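Slow fingers: tracing a grip fault in home laundry trials

By the time Tradum suspended its garment-folding trials in September, the hand-held grippers used to gather training data had logged more than 4,000 grasps. A fault in 13 of the units had been present for much of that period.

The fault was a timing error. Finger opening is read by one sensor and position by another, and the two clocks had drifted apart. A policy trained on the result learned to close before the fingertips had reached the cloth. On the test arm at Plokura, it pinched air, lifted, and carried on to the fold as if it were holding a sleeve.
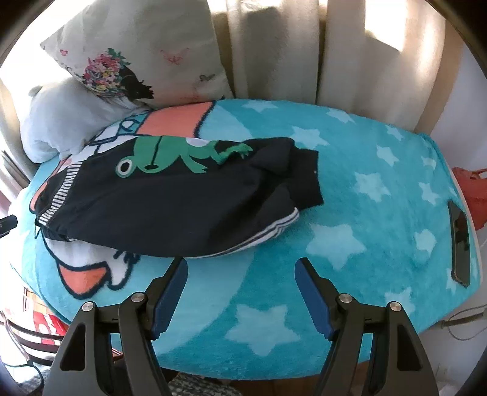 Fingers open at the near edge of a child's garment, laid out on a plush blanket.

Dark clothing made the error hard to find. Black ribbing and black fabric show little contrast at a fold, so reviewers blamed the vision model first. Two weeks went on relabelling before anyone compared the raw clock readings — a check that takes eight minutes per unit.

The safety question concerned force. Carbone, which supplied the arm, had set a limit on closing effort, but the retry routine raised it after each missed grasp. After several misses the fingers were closing far harder than cloth requires. No injury was reported. One fingertip pad split.

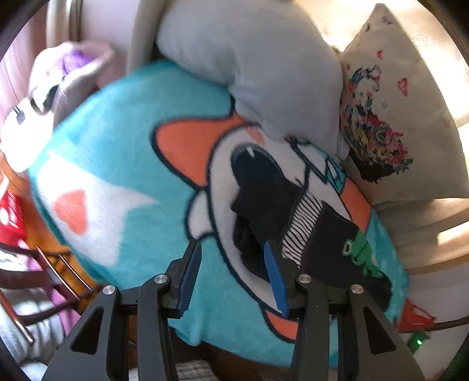

Bunched fabric on a patterned blanket, with the ridged finger pads spread.

Sterkton's revised firmware resets both clocks at each start and rejects any recording with a drift above 500 microseconds. The retry routine now stops after the second miss and waits for an operator. Recordings from the affected units have been withdrawn.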